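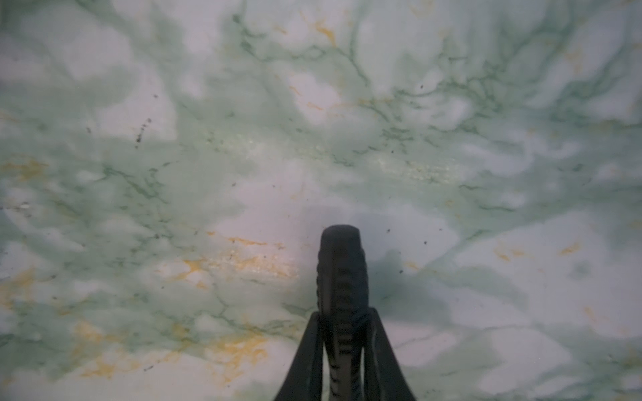
Figure 2. Wrist view, gripper over the green marble-patterned surface.

4.2 Equipment budget

Fingers were costed separately from the arm. Zevon quoted $87 a pair for ribbed replacements, and we budgeted for two pairs per station. The wrist camera came to $1,000 installed – mount and cabling included – against $2,000 for the overhead unit first priced in October. Patterned surfaces such as the one in Figure 2 were kept in the trial plan, so no money was set aside for plain grey bench tops. Freight is listed under Flunau.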